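Setting Up a Shared Worktable for Pencils and Markers

If you run any kind of drop-in drawing or sign-making afternoon, you already know how quickly the writing things wander off. We've been hosting ours at Hokley since March, and I've settled into a way of getting the table ready that I'm happy to pass along.

Start with a clear tabletop and wipe it down with a barely damp cloth. Let it dry while you sort your supplies. I empty everything into one big tray and test each marker on scrap paper – any that squeak or fade go straight in the trash, however fond of them I am. Pencils shorter than my thumb go home with me for grocery lists.
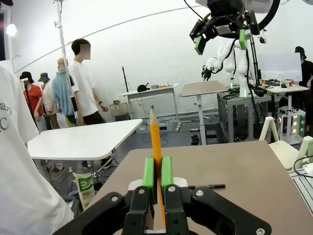 Sharpening is the part worth slowing down for. Do the whole batch before people arrive, turning the pencil gently and stopping as soon as you have a clean point. Keep them point up in whatever holder you use, the way the yellow-orange one is, so you can tell at a glance which need another turn. Markers are happier lying flat with their caps on, like the slim black one on the brown tabletop, and I put one at each place along with 8 sheets of paper.

Once the places are set, walk around the table and sit down in a chair or two. Can you reach the eraser without leaning over your neighbor? If you can't, move it now, and put a second sharpener at the far end while you're at it (one never seems to be enough for our crowd!).

When everyone has gone, gather the markers first and press each cap until it clicks. The pencils can wait until you've had your coffee.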